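Betreff: Re: [Lesekreis-Phantastik] Neuer Band von Grisevia -- wer ist dabei?
Datum: Sonntag, 3. Oktober 2021

Hallo zusammen,

in der Rundmail stand:

> Ich habe den zweiten Band am Wochenende in einem Rutsch durchgelesen und
> bin völlig hin und weg. Die Welt ist noch dichter als im ersten, die
> Kapitel aus der Sicht der Salzhändlerin sind das Beste, was ich seit
> Langem in der Phantastik gelesen habe, und das Ende lässt einen mit
> offenem Mund zurück. Bei Culach hat er 1.241 Bewertungen, fast alle mit
> fünf Sternen. Ich schlage vor, dass wir ihn für Februar nehmen und den
> dritten gleich hinterher. Einwände?

Ja, Einwände. Ich hab den Band auch gelesen, wenn auch in vier Rutschen, und bin nicht überzeugt.

Zur Salzhändlerin: Die Kapitel sind gut, da gehe ich mit. Es sind aber nur fünf. Der Rest gehört wieder dem Kronprinzen, der auf jeder zweiten Seite die Kiefermuskeln anspannt und sich fragt, ob er seinem Vater ähnlich wird. Das wusste ich nach Band 1. Nach dem Überfall an der Furt dachte ich kurz, jetzt traut sich das Buch was, und dann kommt eine Heilerin aus dem Wald und alles ist wieder wie vorher.

Die dichte Welt besteht für mich vor allem aus Eigennamen. Wir haben jetzt sieben Häuser, dazu die Küstenorden, und wer im Anhang nachschlägt, findet drei Figuren gar nicht und eine unter falschem Haus. Das Lektorat bei Brostoston war bei der ersten Trilogie deutlich sorgfältiger. In meiner Ausgabe reitet der Bote abends los und kommt am selben Nachmittag an. Ist das im E-Book auch so?

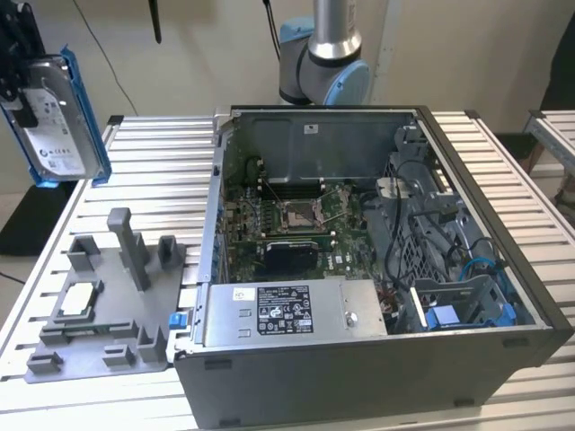 Und das Ende. Ein Mann mit Kapuze steht in der Tür, Schnitt, weiter in Band 3. Offener Mund, na gut -- bei mir war es eher ein Gähnen. Ein Cliffhanger funktioniert, wenn ich nicht weiß, wer da steht. Der Ring wird aber schon im Prolog beschrieben, und zwar ausführlich.

Was die Bewertungen bei Culach angeht: Ich gebe darauf wenig. Ein guter Teil stammt vom Erscheinungstag, bei einem Buch von dieser Dicke. Ich habe mir lieber die mit zwei und drei Sternen angesehen, da steht wenigstens drin, was jemanden gestört hat. Mehrere schreiben dasselbe über den Mittelteil wie ich.

Noch was Praktisches. Alle drei Bände zusammen haben 1.942 Seiten. Wenn wir im Februar mit Band 2 anfangen und den dritten direkt anhängen, lesen wir bis in den Sommer nichts anderes, und wer den ersten damals ausgelassen hat, muss den auch noch nachholen. Das letzte Mal, als wir eine Reihe am Stück durchgezogen haben, waren wir beim Schlussband noch zu viert.

Gegenvorschlag: "Hlongwane". Einzelband, keine 400 Seiten, abgeschlossene Geschichte. Eine Kartographin soll eine Insel vermessen, die auf keiner der älteren Karten an derselben Stelle liegt. Ich hab bisher nur die Leseprobe gelesen und verspreche deshalb gar nichts. Der Stil ist trocken, Drachen habe ich keine gesehen. Die Bücherei hat zwei Exemplare, das Taschenbuch soll noch vor Weihnachten kommen.

Wenn die Mehrheit trotzdem Grisevia will, lese ich den dritten halt mit und meckere dann dort weiter. Aber dann bitte mit richtiger Abstimmung über die Liste und nicht wieder per "wer schweigt, stimmt zu". Und könnte, wer antwortet, das Zitierte kürzen? In der Sammelmail hing neulich der komplette Verlauf seit dem Frühjahr dran.

Viele Grüße
der Nörgler aus der Nordstadt

PS: Die Karte vorn im Band ist spiegelverkehrt zur Karte in Band 1. Falls das Absicht ist und in Band 3 aufgelöst wird, nehme ich die Hälfte zurück.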